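Search reports Enter keyword

Kokex teleoperation work: progress report to Prirby, September

The grant pays for people to steer a simulated robot through household jobs by remote control, so that a policy can be trained on what they did. We now hold 965 demonstrations against a target of 4000. I wouldn't read much into the first number. On review, 364 of them had to be set aside, mostly because the operator hesitated or went back and started over.

Mahama, the control software we were asked to use, works. Whether it teaches anything useful is a separate matter. Operators steering from the tilted views get lost in them, and the 11 who finished training don't agree on how to approach a counter or a sofa.

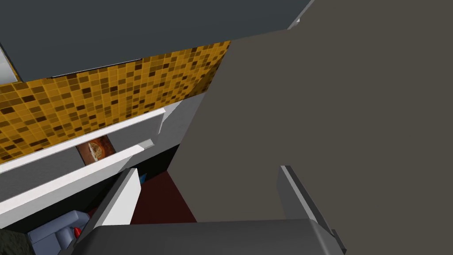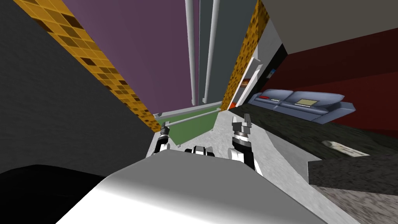
Renders: Kokex / Mahama simulator. First, the gripper view, fingers apart; second, the view over the robot's body, with both grippers.

The plan says operators will switch between views as needed. Most pick one and stay with it. We have asked Plisitz for a level-horizon option and have no delivery date.

The first policy trained on the kept set did fine in the kitchen it had seen and poorly in a new one. More of the same data may not fix that. We recommend holding the next payment for extra operators until the view problem is settled.

3 comments

Can we get the rejection rate per operator?

Same result we had with hand guiding. Not surprised.

Is the 4000 still contractual?

Shares 11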